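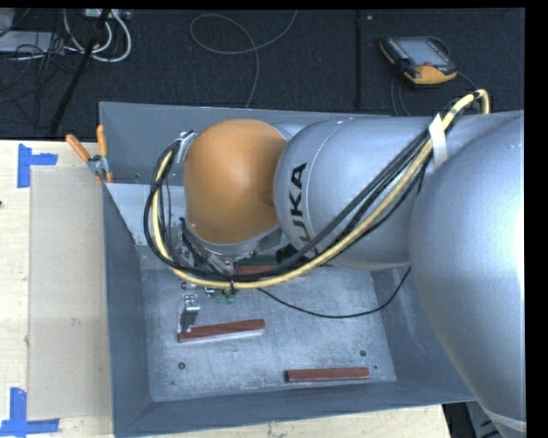
One reader of the first release objected that the Pavham totals could not be trusted, as a gauge standing under a lime tree will always catch too little rain, and asked that the whole station be taken out of the file. I have kept it in, but it now has its own flag. Please read the part called Known problems before you use it.

Tralldale Daily Rainfall, version 2
README
Last changed: 2019-05-03

What is in the package

The package holds daily rainfall readings from four gauges in the valley of Tralldale, typed from the paper registers. The main table has 3851 rows. One row is one reading at one gauge. The registers are not complete, and where a page is lost there is no row at all. I did not fill any gap with a guess.

Files

rain_daily.csv – the main table
gauges.csv – one line for each gauge, with its height above the ground and a short note on the place
notes.csv – remarks from the margins of the registers, with the row number they belong to
checked.csv – row numbers of the readings which were typed a second time
README.txt – the file you are reading

All files are in UTF-8. The separator is a semicolon and the decimal mark is a point. If your spreadsheet expects a comma as decimal mark, please set this during the import, otherwise 4.2 may become the fourth of February. It happened to me more than once.

Columns in rain_daily.csv

row: a number without meaning, only for reference
gauge: one of PAV, MIL, SCH, TOP
date: the day on which the gauge was read, year first
mm: rainfall in millimetres, one decimal
trace: yes, if the observer wrote "tr." or "drops" and gave no amount
snow: yes, if the amount was melted snow or hail
span: the number of days which the reading covers, usually 1
flag: empty, or one of the letters explained further down

The day of the rain

The gauges were read in the morning. The rain in the glass is therefore mostly the rain of the day before. Some collections move the amount back by one day. I left it on the day of reading, as it is in the registers. If you compare with another source, look first how that source does it, or your two curves will be shifted against each other and you will search long for the reason.

Flags

S – the gauge is sheltered (all rows of PAV)
I – the figure is hard to read in ink, and I took the more probable one
C – the observer corrected the figure later
A – accumulated reading, see span

An empty flag means only that I saw no problem.

Older units

The earlier registers are in inches and hundredths. I multiplied by 25.4 and rounded to one decimal. The inches are kept in notes.csv, so that you can repeat the conversion. The register of the school gauge changes to millimetres in the middle of an April, without any remark, and for some days it is not certain which unit was used. These rows carry the flag I.

Checking

I typed 500 rows a second time without looking at the first result, and then compared the two. The differences were mostly exchanged digits, 3.1 and 1.3 for instance. All of them are corrected in this version. The remaining rows were typed once. For the comparison I used Plaselix with its normal settings, but any tool that compares two text files will do the same.

Known problems

Pavham. The tree is mentioned in the register itself, so the reader's doubt is justified. For monthly sums I would leave PAV out. For the question whether it rained or not, it is still useful.

Top gauge. In frost it was sometimes not read for several days. Do not divide the accumulated amounts evenly over the days, at least not without saying so in your text.

Missing pages. Nothing from after the year 2000 is included. The later books exist, but they are in a damp condition and I have not been allowed to open them.

Source and use

The registers belong to the Pîrvu collection and can be seen there by appointment. You may use, change and share the tables freely if you name the collection and the version number. The scans are not part of the package.

Changes since version 1

Column span added
Flag S added for Pavham
Exchanged digits corrected, list in checked.csv
Two spellings of the mill gauge joined under MIL

If you find an error, please send me the row number and the value you think is right. A picture of the page is not necessary.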